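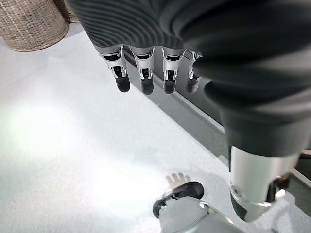 Sun 29 September
By Zhuoran Peng

Search this site Go

Bring back the short menu

I had breakfast at Blomqvist last week and the menu was seven pages. Seven. Laminated, ring bound, heavy enough to hold a door open. Eggs alone took up a page and a half. I sat there long enough for my coffee to go cold and then ordered toast, which I can make at home.

I blame all of us. We asked for this. Every cafe owner I've talked to in the last year has the same story – somebody leaves a review saying there was no dairy free option, somebody else wants pancakes at three in the afternoon, so on it goes. Add a bowl. Add a wrap. Add a burger, God knows why, at a place that opens at six for coffee and closes before dinner.

And the food gets worse. Of course it does. A kitchen with two cooks and one flat top can't do 306 things well. It can do maybe 20. I counted the menu at Warnura once while waiting on a friend, that's where the 306 comes from, with the add ons and the drinks. The omelet was gray. The hash browns had been sitting. My friend got the salmon and left most of it.

Now Peltaso. Small place, corner lot, bad parking. Thirteen items on a chalkboard and when something runs out they rub it off with a thumb. I've been going since April and have not had a bad plate. The mushroom toast tastes like somebody cared about mushrooms that morning. Aparecida Assunção runs the kitchen and I asked her if she gets complaints.

"Every day," she said. "They ask for the other menu. There is no other menu."

She told me she throws out almost nothing. One small bin at close. Compare that to the big menus, where half the fridge is there just in case somebody orders the Thai salad on a Tuesday. You pay for that salad wether you order it or not. It's in the price of your eggs.

I know the argument on the other side. Allergies, picky kids, the uncle who only eats a club sandwich. Fair. My sister can't have gluten and I've watched her read a menu like a contract. But a short menu is easier on her. The server knows whats in all of it. At the big places they go off to check, come back, go off again, and then it's a side salad anyway.

Also prices. A breakfast plate at Jandance is now over $20 before coffee and you get a little paper flag in it. Fine if it's great. It was not great.
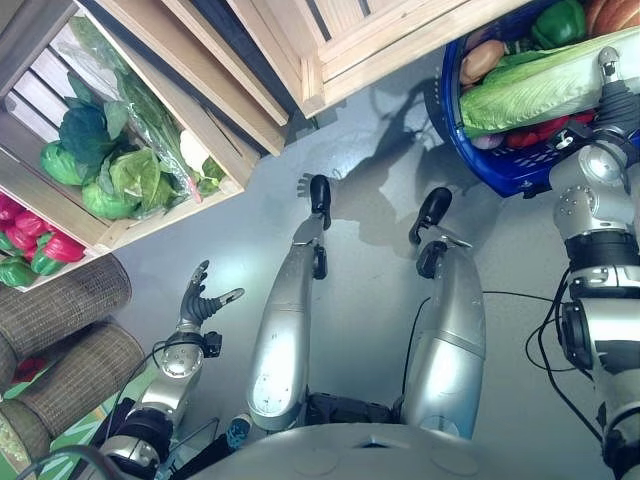
What I'd like to see

Pick a lane. If you're a pancake place be a pancake place. Put the soup on a card when there's soup. Let me ask what's good and have the person answer without looking down.

Cut the menu in half and give it a month. People will grumble. Some will walk. The regulars will stay, I think, and the cooks might too – ask any cook what they hate most and it's the one weird item that needs its own pan and sells twice a week.

I'm going back to Peltaso this week, early, before the mushroom toast gets rubbed off the board. Get there before me if you want the window seat.

Letters and corrections: use the contact form | © Zhuoran Peng, all rights reserved | Back to top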